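Gray heathered sweatshirts pilling after a few washes, what am I doing wrong?

Posted in Home & Laundry by breltport_mom

Hi everybody, long time reader, first time asking. I have a family of four and we basically live in gray sweatshirts and T-shirts from October on. The trouble is they look great for a month and then they get that tired, fuzzy look, with little balls under the arms and across the belly. I paid $96 for a set of matching ones from Lockyer last fall (I know, I know) and two of them already look like something I'd paint the garage in.

I wash everything together on warm, regular cycle, normal amount of detergent, and then it all goes in the dryer until it's bone dry. Our washer is a top loader with an agitator and it's 11 years old. We have fairly hard water in Rirkham if that matters. My sister swears it's the dryer sheets and my husband thinks clothes are just made badly now. Is there something I can change without buying a new washer? And can the ones I have be saved?

Also, side question, does anybody know why the gray ones go so much faster than the navy ones? Same brand, same size, bought the same day.

hangdry_forever

Oh, I have been down this road! I did laundry for a small inn in Nernlow for a few years before I had kids, and I've got opinions, so get a coffee.

First thing, pilling is friction. Short fibers work their way loose, rub on something and tangle up into balls. Your warm water isn't helping but I don't think it's the main thing. I'd look at what is going in with the sweatshirts. If you're washing them with jeans and towels, that's your answer right there. Towels are murder on soft knits. Make a load of just shirts and sweatshirts, turn every one of them inside out, zip up anything with a zipper, and don't pack the tub. With an agitator you want everything to have room to move around instead of grinding against the post.

Then go cold and use the gentle cycle. I was a warm water person for ages and I fought this one, but regular everyday dirt comes out fine in cold if you let the detergent dissolve first. I run the water for a minute with the detergent in it and then add the clothes. If you've got a real stain, treat it before it goes in.

On the gray versus navy thing, check the tags. A lot of heather gray is a cotton and polyester blend even when the solid colors in the same line are all cotton, or close to it. I had two shirts off the same rack once and the gray one was only 80 percent cotton. Blends tend to hang on to their pills because the polyester is strong and won't let them drop off, where on plain cotton a lot of them break away in the wash. So your navy ones may be pilling too and just losing the evidence.
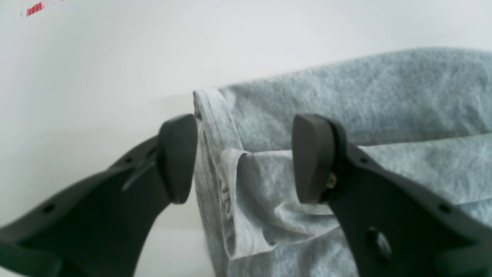 Heather gray knit, with that mottled light and dark mix of fibers.

The mix of shades can hide fuzz from across the room, too, and then you get up close in good light and there it all is. I do my checking by the kitchen window in the morning, before I fold.

As for saving the ones you have, yes, most likely. Get a battery fabric shaver. Mine was $19 and I've had it since my oldest was in diapers. Lay the sweatshirt on a hard, flat surface, pull the spot smooth with your free hand, and go in little circles with hardly any pressure. Keep away from seams and the ribbed cuffs — I put a hole in a cuff by rushing and I still wear that one, with the sleeve pushed up. Empty the little cup often or it stops cutting.

Don't use a disposable razor. People will tell you to. It works until it doesn't and then you own a rag.

The dryer is the other half of it. Take sweatshirts out while they're still a tiny bit damp and lay them over a rack. If you absolutely have to dry them all the way, use low heat. You can look in the lint trap and see for yourself how much shirt is leaving!

Your sister is a little bit right, by the way. I don't think the dryer sheets cause pills, but they do leave a coating, and with hard water on top of that things get kind of dull and stiff. I'd skip them for a few weeks and see if you like how everything feels.

rinsecycle_dad

Vinegar. Half a cup in the rinse, done. Been doing it forever, no problems. Check your washer manual first though, some of them don't want vinegar near the rubber parts.

We also just buy the cheap ones and let them get ugly.

porchlight

Agree with most of the long answer up there. Only thing I'd add is to look at where it pills. If it's under the arms and along one side, think about what's rubbing on it when it's being worn. I had a terrible time with one sweatshirt and blamed the washer for months, and it was my purse strap. Seat belts will do it too. For kids it's backpacks, and there's not a lot you can do about a backpack.

Belly pills on mine come from leaning on the counter when I do dishes. I wear an apron now and it's a lot better.

If you do get a shaver, try it on the worst one first, on the inside hem, so you get a feel for it.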